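How to pack small parts in a foam-lined hard case

Last updated: 07/01/2018

A hard case keeps small pieces from getting crushed, but it won't stop them sliding about if they go in anyhow. Allow 15 minutes for a first go. You need the case, the pieces and a clear surface.

Start by opening the case flat and propping the lid right back. Tip everything out next to it and put like with like — tubes together, discs together, odd shapes last. Wipe crumbs out of the tray before anything goes in. 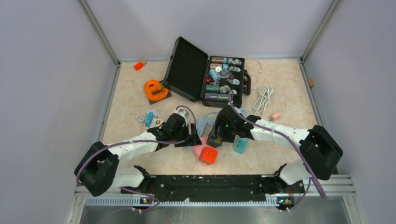

Cylinders go in first. Lay them on their sides so the lid can close, with the longest along the front edge. The purple canister is lying that way, with the teal one just above it. Stack flat discs in the gaps and stand any leftovers on edge. Small tokens, like the red triangles, can sit in among the discs.

Lower the lid slowly. Egg-crate foam should touch the top of the load and give a little. If you have to lean on it, take out the tallest stack and lay it down. Then latch the case and tilt it — a rattle means there is still a gap, so fold a bit of cloth into it.

386 shares
15 comments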